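Colchão Flurport acolchoado com vivo cinzento
Gumus — Quarto e descanso

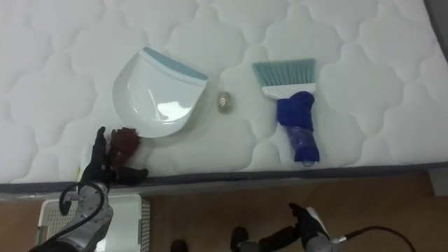 O Flurport é o colchão que mais vendemos para quartos de hóspedes e para alojamento local. A capa é branca, acolchoada em gomos arredondados, e leva um vivo cinzento-escuro em toda a volta do tampo. O vivo ajuda a pôr o lençol direito: quando a linha desaparece igual dos dois lados, a cama está bem feita.

Medidas e dados
Larguras: 90, 140 e 160 cm
Comprimento: 190 ou 200 cm
Firmeza: média (6 numa escala de 10)
Núcleo: espuma de densidade 50
Capa: fixa, não se retira para lavar
Preço na medida de 90 x 190: 367 euros, com IVA

Limpeza da superfície
Os gomos são bonitos mas têm costuras fundas, e nas costuras fica o pó, as migalhas e também coisas pequenas como contas ou papel de rebuçado. Recomendamos uma escova de mão com cerdas macias e uma pá de plástico com borracha na frente. Encoste a borracha da pá ao tecido e escove na sua direção, seguindo a costura e sem carregar. Depois pode passar um pano seco. Os panos de cor escura devem ser experimentados antes num canto, porque alguns largam tinta no branco.

Não use vapor nem lixívia. Para nódoas, água morna com pouco sabão neutro, e deixar secar com a janela aberta antes de pôr a roupa da cama.

Estrado
Serve em qualquer estrado de ripas com intervalo até 6 cm. Para a base Nguyen, da mesma coleção, peça a medida exata, pois a versão antiga é um pouco mais estreita.

Entrega
O colchão vai enrolado e precisa de uma noite para ganhar a altura completa. Em agosto a fábrica Sinen fecha, e as medidas de 160 podem demorar mais. Levamos o colchão velho sem custo, se nos avisar na encomenda — no próprio dia já não é possível, a carrinha vai cheia.

Dúvidas sobre medidas especiais: escreva a Normand Dufour pelo formulário de contacto. Ele responde até às 18 horas.

Produtos relacionados: protetor Flurport, base Nguyen, almofada Sinen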